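Coursework > Religion and Texts > Student Reports > Term Project

Who gets a name in Ruth? Project report, draft 3
Dexter Dimaculangan, Doderham College 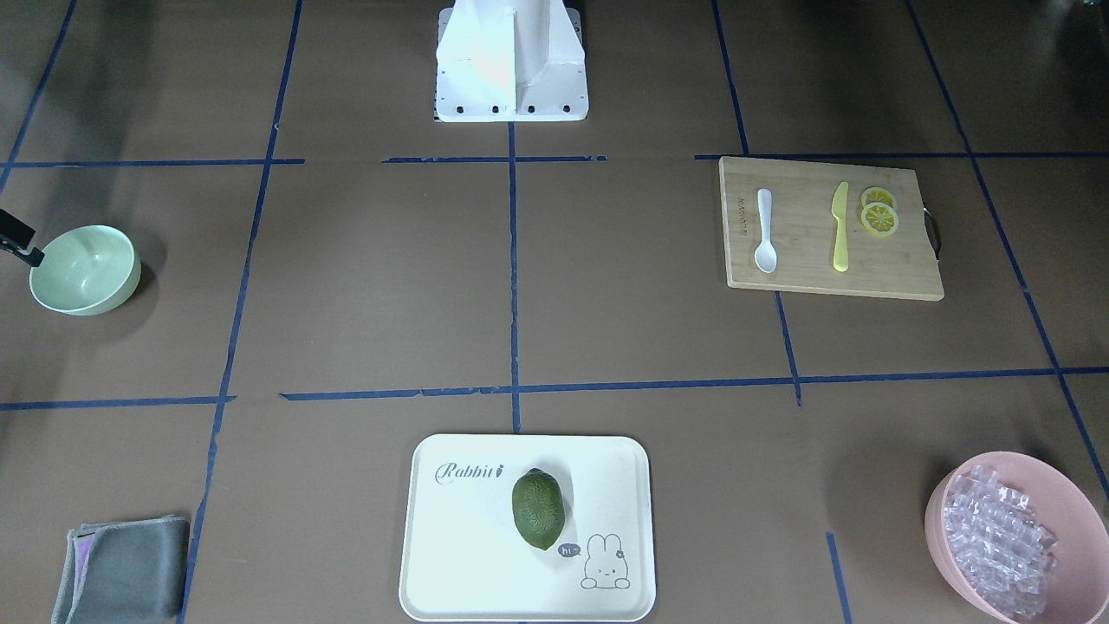 So the question I started with was pretty small. Ruth is four chapters, you can read it over lunch, and one man in it has no name. The closer relative in chapter 4, the one who could buy the field and says no. Boaz calls him over and the Hebrew is peloni almoni, basically "so-and-so." The King James has "such a one." Others say "my friend," which I think loses something.

Method. Read the book in five English translations, marked every place a person is named or called something else (the Moabite, my daughter, the servant in charge of the reapers). Then handed out a one-page survey at the Cirnatbridge reading group and at the Gatchalian library. Got 104 back, 51 from people who said they had read Ruth before. Question 2 was badly worded, my fault, so I dropped it.

What I found. Ruth is called the Moabite even when everybody in Bethlehem knows where she's from. Naomi renames herself Mara in chapter 1 and then the narrator just ignores it and keeps calling her Naomi. Orpah gets a name even though she goes home. The so-and-so man is worried about his own inheritance, and he's the one whose name is missing in a chapter that talks about keeping a dead man's name alive. I don't think that is an accident. Tuulikki Lehtinen, my advisor, thinks it could be plain legal tact, the writer not wanting to shame a family. Fair point, can't rule it out.

Survey people mostly hadn't noticed him. A few thought he was Boaz's brother. Most liked "so-and-so" best once they saw the choices side by side.

Problems: my Hebrew is one semester. I leaned on Strong's numbers way to much at first. Also ran out of time for the rabbinic material, where some readers take him to be called Tov, from 3:13. Needs its own section. Will try and add by Friday.

Still to do: genealogy at the end (ten names, Perez to David, no women), footnotes, fix the table.

Comments

Enda Cronin: Look at the elders at the gate too. Ten of them, no names either, and you don't mention it.

Noel Aquino: I filled out the survey at Gatchalian! I was one of the brother people, sorry. Went home and reread it.

Mogens Mikkelsen: Which five translations? You never list them.

Dexter D.: Mogens, going in the footnotes. Enda yes, good catch, adding.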